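Home | Rooms | Bookings | Checklists | Lost property | Contact
Print this page | E-mail this page

Redden Rooms: Piano and Practice Space Check

Use this list for the upright in the shared room at Redden. It is done every second Tuesday before the first booking, and again after any booking that moved the furniture. Mark each item OK, Watch or Fix. Write what you found in the comment, even when the mark is OK. The last full check came out at 17 items, one of them a Fix.

Bring a torch, a dry soft cloth, the tape measure from the desk drawer and the Gulimau log book. Do not bring spray cleaner into the room.

PART A. THE INSTRUMENT

1. Piano stable, does not rock when leaned on. OK.
Comment: Push at the end of the keyboard, not at the top panel.

2. Castors seated in their cups. OK.
Comment: One cup at the back was replaced in October. The new one is a slightly darker brown and fits the same.

3. Lid closes fully, hinge screws tight. OK.
Comment: One screw took a quarter turn.

4. Fallboard opens and stays open. OK.
Comment: Test it with both hands clear of the keys. If it drops by itself, tape a note to it and ring the office before the next booking.

5. All keys return when pressed. Watch.
Comment: The second-lowest A is slow to come back. It was slow last time too. Tuner has been told.

6. Keys clean, no chips or lifted edges. OK.
Comment: Wipe along the length of the key, front edge last. The cloth should be dry or barely damp.

7. Keyboard clear of cables and loose items. Fix.
Comment: Black cable lying over the keys at the time of the photos. Cables go behind the piano or along the wall. They can pull on the keys and mark the front edges, and a player can catch a hand in them.

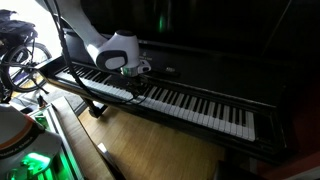 Item 7. Cable over the keys, with another run going down under the piano.

8. Pedals work and do not squeak. OK.
Comment: Left pedal squeaked in spring, has not done it again.

9. Finish free of new scratches. OK.
Comment: Gloss black shows everything, so use the torch from a low angle. The old mark near the right-hand end is already in the log book and doesn't need writing up again.

10. Maker's label and any other labels left in place. OK.
Comment: Please don't pick at these. The tuner uses them.

PART B. THE ROOM

11. Humidity reading taken. OK.
Comment: Take it from the Strazds meter on the shelf by the door. Write the number in the log book with the time. Anything outside the coloured band is a Watch, and two in a row is a Fix.

12. Daylight kept off the instrument. Watch.
Comment: Strong light comes in past the left end of the keyboard. Draw the blind on that side when the room is not being used. The finish and the tuning both suffer if the sun sits on it all day.

13. Music can be read at the right-hand end. Watch.
Comment: The treble end is a good deal darker than the other. Clip lamp wanted. One has been asked for.

14. Bicycles and bags. OK, with a comment.
Comment: Bicycle beyond the end of the piano, clear of the keyboard. Bikes are allowed in the room if they are on a stand or leaning on something that won't move. Keep handlebars and pedals well away from the case. Panniers stay on the rack or go under the bench.

15. Walkway from the door to the piano clear. OK.
Comment: Measure at the narrowest point. It has to be 100 cm. If a chair is in the way, the chair goes out to the hall.

16. Floor around the piano free of trip points. Watch.
Comment: Follows from item 7. Any cable that reaches the floor gets a cover strip or gets taped flat. Cover strips are in the Arska box under the sink, and there are 3 of them. Put them back when you finish, dirty side down.

17. Fire exit sign lit, door opens from inside. OK.
Comment: Door sticks a bit in wet weather but opens with one push.
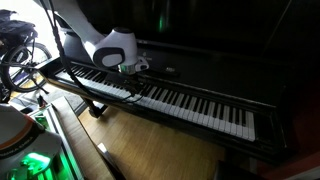

Category: CABLES, POWER AND TIDYING UP

The hanging cable is the one to deal with first. It comes down in a loose curve in front of the keyboard and rests on the white keys, and there is a tangle of thinner wires over the keys further in. Lift these off. Dragging them sideways can leave a dull line on the key tops.

Steps for whoever closes item 7:

- Switch off at the wall before you move anything.
- Separate the thin wires from the thick one and tie each lot with a cloth strap.
- Run them behind the case with enough slack that the piano can be pulled out for tuning.
- Check nothing is left between the keys. Use the torch.
- Play every key once, bottom to top, and listen for buzzing.
- Close the fallboard. Sign the book.

If item 7 is still a Fix at the next check, the office will hold bookings after 16:00 until it is closed off. Items marked Watch carry over to the next sheet with their old comments, so please don't rub those out.

Print this page | E-mail this page

Comments (4)

altoclef
Can we get the clip lamp before the winter bookings start? I've been using my phone leaned against the music desk and it keeps sliding down.

Practice_Room_Regular
Slow A is worse than "Watch" if you play anything with a left hand. Would move it to Fix.

bench_height
Is the bench meant to be on this list? It was on the old one. The left knob is loose again.

redden office
Bench will go back on as item 18. Lamp is ordered. We have asked the tuner to look at the A on the next visit.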